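The Night Bus to Drermont

The bus from Gorklow leaves when the driver finishes his tea. I knew this from childhood, and still I came early and stood in the wind with my bag between my feet.

My aunt had written that the house was sold. She wanted me to take what I wanted before the end of September. I did not want anything, but one does not write this to an aunt.

There were few of us on the bus. A woman across from me held a cake in a box on her knees, and at every turn she lifted it a little, as if the cake could feel the road. Near Starkitz the lights inside went off and the driver did not turn them on again. We went on in the dark — it was pleasant, like being carried.

I thought about my grandfather's barometer. It always showed rain. He hit it with one finger each morning, said "liar," and took his umbrella.

"Are you going home?" the woman asked me.

"To a house," I said.

She thought about this for a long time. Then she opened the box and cut me a piece with a plastic knife. It was poppy seed, too sweet, and I ate it all.

In Drermont the key was under the same stone. The rooms were cold and already empty of pictures. On the wall in the hall I found the barometer, still on its nail. I hit it with one finger. The needle did not move.

I put it in my bag between two sweaters. When I walked back to the station in the morning it was raining, and I had no umbrella with me.

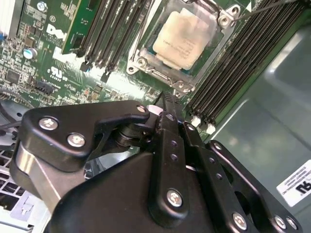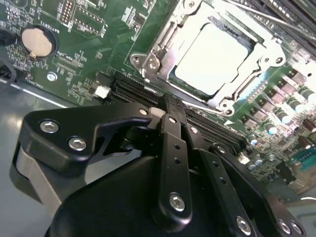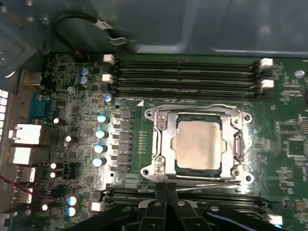
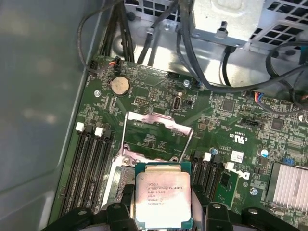 Inside a desktop computer, with its green motherboard.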